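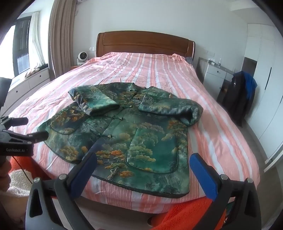
Dušan Gajdoš wrote to ask whether a household should open its windows before a tornado arrives, as he had been taught to do as a boy. It should not. Leave the windows closed and move away from them. Opening them does not protect the building, and the time spent walking from room to room is better used in reaching shelter.

Severe Weather at Home: Household Tips for Arstead Residents
By Vojtěch Danko, Household Safety Office
Last updated: July

The following guidance is issued to households in Arstead and Dedness. It covers preparation of the home before storm season, conduct during a warning, and the first hours afterward. Residents of the Nunano care residence should follow the instructions of staff on duty.

Choosing a shelter room

A basement offers the best protection in most houses. Where there is no basement, choose a small interior room on the lowest floor, such as a bathroom, closet or hallway. The room should have no windows and should have as many walls as possible between it and the outside. Rooms beneath heavy appliances on the floor above should be avoided.

Mobile homes do not provide safe shelter in a tornado, even when tied down. Occupants should arrange in advance to use a sturdy building nearby and should leave as soon as a warning appears likely. The Štěpánek Hall shelter in Arstead is open to the public during warnings and holds 1317 people. Pets are admitted in carriers.

Keep the floor of the shelter room clear during the season. A closet filled with boxes cannot be emptied in the minutes that a warning usually allows.

What to keep in the shelter room

Store supplies in a lidded bin or a sturdy bag that one adult can lift. The bin should hold:

- a flashlight and spare batteries
- a battery or hand-crank weather radio
- a whistle
- closed-toe shoes for each member of the household
- a first aid kit and a list of current medicines
- drinking water
- copies of insurance papers in a sealed plastic bag
- a phone charging pack

Bicycle or sports helmets may be hung on a hook inside the door. Head injuries are a serious danger in tornadoes, and any well-fitting helmet is better than none.

Check batteries twice a year. Batteries left inside a flashlight may leak, so many households prefer to tape them to the outside.

Receiving warnings

Do not depend on outdoor sirens. They are meant for people who are outdoors and may not be heard over rain or through closed windows. Every household should have at least 2 ways to receive a warning, one of which will wake a sleeping person. Phones should be charged overnight with emergency alerts turned on.

The district sent preparedness cards to 1269 addresses this year. A household that did not receive one may collect it at the Dedness branch office. The card has space for the name of an out-of-town contact and should be kept on the refrigerator.

The yard and the outside of the house

Bring in patio chairs, planters, toys and trash cans when storms are forecast. Trim dead limbs that overhang the roof. Close and latch the garage door; a garage door that fails can let wind into the rest of the house.

Learn where the gas, water and electric shutoffs are. Tie the wrench for the gas valve to the pipe with a length of cord, or hang it on a nail beside the meter.

After the storm

Remain in the shelter room until the warning has expired. Put on shoes before walking through the house, even if no glass can be seen. If there is a smell of gas, leave at once and call from outside. Do not light candles or use matches.

Treat every fallen wire as live. Run generators outdoors only, well away from doors and windows.

Photograph damage before cleaning up, and keep receipts for tarps, lumber and other temporary repairs. Food in a closed refrigerator will generally keep for four hours without power. A full freezer will keep for two days if the door stays shut.

Residents who need help covering a damaged roof may apply to the district for a tarp. More than 2000 are held in storage, and one is issued per household at the Štěpánek Hall loading door on proof of address.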